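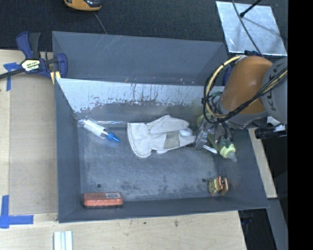
Work glove in a gray metal bin.

How to Get Grease and Sap Out of Cotton Work Gloves

I go through a lot of gloves. We have three acres, two old pear trees, a tractor that leaks from places I didn't know a tractor had, and a husband who will put on any glove he finds, even when it's mine. For years I just bought another pack whenever the pile got gross. Then last fall I added up what I'd spent and started washing them.

My first try was a disaster, by the way. I threw six pairs in with the towels on hot and got stiff little doll gloves and gray towels. So please don't do that!

What you need:
A bucket
Plain dish soap (I use the cheap green kind)
Baking soda
An old toothbrush or nail brush
Rubbing alcohol, only if you've got sap
A clothesline or a rack

One thing before you start. All of this is for plain cotton or cotton-blend gloves. Leather is a whole different animal and will hate you for it. And if a glove has had gasoline or paint thinner on it, don't wash it and don't put it anywhere near a dryer. Ask your town where to take it and move on with your life.

Step 1. Shake them out. Turn the cuffs back and bang the gloves together outside. You'll be amazed at how much sawdust lives in a thumb.

Step 2. Do the sap first. Dab rubbing alcohol on the sticky spots, wait a couple of minutes, and scrub with the toothbrush. Work outdoors or with a window open, and keep away from the stove. Rinse well. Let them air out for a bit before you go on.

Step 3. Now the grease. Put the soap on dry, straight from the bottle, and rub it in with your fingers until the spot looks slick. I used to wet the gloves first and it never worked half as well. Leave it 10 minutes.

Step 4. Soak. Fill the bucket with warm water (warm, not hot!), add a good handful of baking soda and a squirt of soap, and push the gloves under. I leave mine for 60 minutes, which is usually how long it takes me to forget about them. Really bad ones can sit overnight.

Step 5. Put a glove on each hand and wash your hands, more or less. Rub the palms together, work the soap between the fingers, scrub the cuffs. It feels silly but it's the fastest way I've found to get at the fingertips.

Step 6. Rinse until the water stops looking like coffee. Squeeze, don't wring -- wringing is what pulls the seams open at the base of the thumb.

Step 7. Hang them by the cuff with the fingers pointing down. Before they're totally dry, give each finger a tug so it keeps its length. If they come out crunchy, just scrunch them in your hands a few times.

They won't look new. Mine come out kind of oatmeal colored with a shadow where the worst stains were, and that's fine for hauling brush. I toss a pair once a fingertip wears thin, or cut off the good cuffs to wrap around a bucket handle.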